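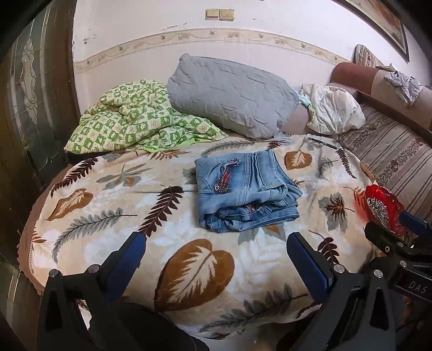

MADRID, agosto. Calteck ha aprobado el presupuesto de equipos para el próximo ejercicio, que incluye la compra de 13 pinzas de mano para el registro de tareas domésticas. El suministro corresponde a Nekimgate, con sede en Valencia.

El plan se centra en el doblado de ropa, con prendas gruesas como los vaqueros, y en el trabajo sobre superficies blandas y estampadas. La compañía prevé reunir **3000 secuencias** antes de decidir si adquiere brazos fijos.

«Un brazo fijo obliga a reservar sala, anclajes y mantenimiento. Preferimos gastar primero en pinzas y conocer el coste real de cada tarea», explica Tsehay Worku, responsable de compras de Calteck.

El contrato cubre las pinzas, un juego de almohadillas de recambio por unidad y la formación del personal. El pago se hará a 60 días de la entrega. Quedan fuera los ordenadores y el almacenamiento, que se licitarán aparte.

Bastien Hervieu, director comercial de Nekimgate, señala que las almohadillas son la pieza que más se repone y recomienda presupuestarlas como consumible.

La segunda fase, denominada Kumsa, está pendiente de aprobación.

**Contacto de prensa:** Departamento de Comunicación de Calteck, Madrid.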